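Print
E-mail

README: Frade Displacement Intake Records

Version 3

Contents

Summary
Files
Unit of record
Collection
Fields
Coding of dates and times
Disclosure control
Known problems
Changes from version 2
Recommended use
License and access
Citation

Summary

This release holds intake records for households that left flooded lowland areas of Frade and were registered at a collection point in one of six districts. Records were taken on paper or on a tablet by intake staff, keyed or synced to a central store, and cleaned by Voltetti. The release covers three rounds of registration at 164 collection points. It contains no names, no document numbers and no free text.

The data describe registrations. They do not describe the displaced population as a whole. Households that stayed with relatives and never came to a collection point are absent, and a household that registered in more than one round appears once per round. Anyone planning to publish a population total from these files should read the section on known problems first.

Files

intake.csv: one row per household registration. UTF-8, comma-separated, header row present. Text fields are quoted.

points.csv: one row per collection point. Joins to intake.csv on point_id.

codes.csv: value labels for every coded field in the two files above. Columns are field, code and label.

checks.sql: the consistency checks run before release. Written for the Stedance store and not portable without edits to the date functions.

CHANGES.txt: the full change log, including withdrawn rows by point_id.

Empty cells mean the question was not asked. The code -8 means the question was asked and the respondent did not know. The code -9 means refused. These three are different and should not be merged without a note in the methods section. Rows keyed from the first paper form have empty cells for any question that did not exist on that form.

Unit of record

A household is a group of people who ate from the same pot in the week before leaving home. This is the definition printed on the intake form and read aloud by staff. It can split an extended family that shared a compound, and it can join unrelated people who shared a kitchen. It does not match the definition used in the Frade housing count, where the unit is the dwelling.

One adult answered for the whole household. The respondent's relationship to the head of household is in resp_rel. In the first round this field was optional and is often empty.

Persons registered alone are treated as households with hh_size equal to 1. Unaccompanied children were registered on a separate form kept under separate control. They are not in this release and cannot be requested through it.

Collection

The three rounds were run by the district offices with a common form. The first round used paper only. The second used paper at points without power and tablets elsewhere. The third used tablets throughout, with paper as a fallback when a device failed. The mode field records which was used for each row.

Staff had one day of training before the first round and a half-day refresher before each later round. The Neven district office trained separately in the first round and used an earlier draft of the form. On that draft, the question on livestock came before the question on transport, and "cart" was missing from the transport list. Neven carts in the first round were mostly written in under "other" and have been recoded where the handwriting could be read. The flag neven_recode marks the rows affected.

Paper forms were keyed twice by different clerks. Where the two keyings disagreed, a third clerk went back to the form. Tablet rows were not double-checked, but the app enforced ranges for age, household size and days in transit.

Collection points opened at 07:00 and closed when the line was cleared or at nightfall. Households that arrived after closing were given a ticket and registered the next morning. Their arrival is recorded as the date of registration, so short delays between arrival and registration cannot be seen in the data.

Fields

hh_id: household registration key. Unique within the release. Not stable between rounds or between versions.

round: 1, 2 or 3.

point_id: collection point key. District is the first two characters.

mode: P for paper, T for tablet.

reg_day: day of registration, counted from the first day of the round.

hh_size: number of persons. Top-coded. See Disclosure control.

n_u5, n_5_17, n_adult, n_60plus: persons by age group. These sum to hh_size except where hh_size is top-coded.

resp_rel: relationship of respondent to household head.

origin_zone: zone of last residence. Zones are larger than villages and smaller than districts.

left_reason: main reason for leaving. Single answer. Water in the house, road expected to close, crop loss, told to leave by officials, other.

transit_days: full days between leaving home and reaching the collection point. Zero means the same day.

transport: main means of transport. Single answer.

shelter_now: where the household slept the night before registration.

livestock: whether any animals were brought. Yes, no, sold on the way.

water_src: source of drinking water on the day before registration.

intent: where the household expects to be in three months. Asked in rounds 2 and 3 only.

consent_contact: whether the household agreed to later contact. Kept so that users can see how the follow-up sample was drawn. No contact details are included.

neven_recode: 1 if transport was recoded from a written answer.

In points.csv, the fields are point_id, district, type (school, clinic yard, market ground, other), power (grid, generator, none), first_day, last_day and rounds_open. Coordinates are not included.

Coding of dates and times

All days are relative. Day 1 of each round is the first day on which any collection point in any district registered a household. Rounds do not overlap. The gap between rounds is not given, and reg_day values from different rounds should not be placed on one axis.

The third round closed in August, at the end of the high-water season. This is stated here for users comparing the data with rainfall series and is the only calendar reference in the release.

Disclosure control

Origin zones with fewer than 50 registered households in a round were merged with a neighboring zone in the same district. The merged zone takes the code of the larger zone. codes.csv lists which zones were merged in which round, so a zone can be complete in one round and merged in another.

Household size is top-coded within each district. The cutoff differs by district and is listed in codes.csv. Age group counts for top-coded households have been left empty.

Language, religion and ethnic group were asked on the first form and dropped after the first round. They are not released for any round.

Known problems

Repeat registration. Rations were tied to registration in rounds 1 and 2. Some households registered at more than one point in the same round. Rows that matched on all person counts, origin zone and transit days within a district were reviewed by hand against the original forms, and confirmed duplicates were removed. Duplicates across districts were not searched for.

Heaping in transit_days. Respondents gave 7 far more often than 6 or 8. The excess is larger on paper than on tablets. No smoothing was applied.

Missing first days. Two market ground points in round 2 lost their forms for the opening day when a storage tent was flooded. The points are flagged in CHANGES.txt. first_day in points.csv is the true opening day, which falls before the earliest row in intake.csv for these points.

Water source wording. "Tanker" and "truck" were both offered in round 1. Staff used them interchangeably. They are combined under one code in all rounds.

Clock errors. A batch of tablets reset to the factory date after their batteries ran flat. Registration day for these rows was taken from the paper ticket book.

Changes from version 2

Round 3 added. Neven transport recodes added and flagged. The tanker and truck codes merged. The field camp_pref removed after review, as staff had filled it in from the point's own location. Zone mergers recalculated for all rounds, so results by origin zone will not match results from version 2.

Recommended use

The files are suited to work on household makeup at intake, means and length of travel, and differences between collection modes. They can be used to study load on a collection point by day. They should not be used to track individual households through time or to estimate the number of people who remained in the lowlands.

No weights are supplied. Points were placed where road access allowed, and no sampling frame exists.

License and access

Free for research and for planning by relief bodies. Redistribution of intake.csv is not permitted. Tables and model outputs may be shared if no cell is based on a single collection point. Requests for access go to the Voltetti data desk with a one-page statement of purpose.

Citation

Voltetti. Frade Displacement Intake Records, version 3. Data file and README.
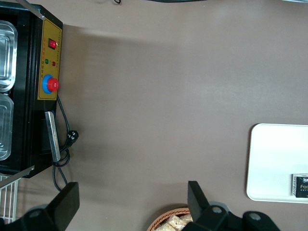
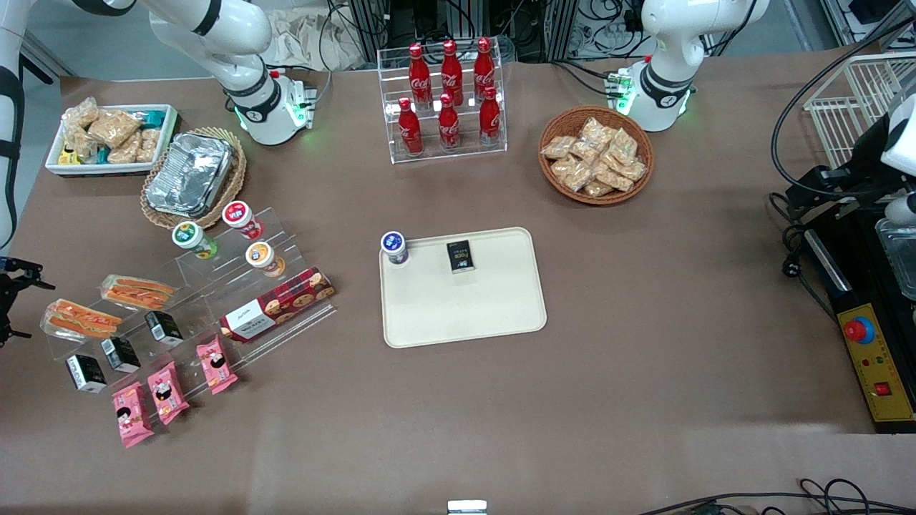

First: appliance with yellow control panel. Second: table with pastries, baskets and bottles.

Print
E-mail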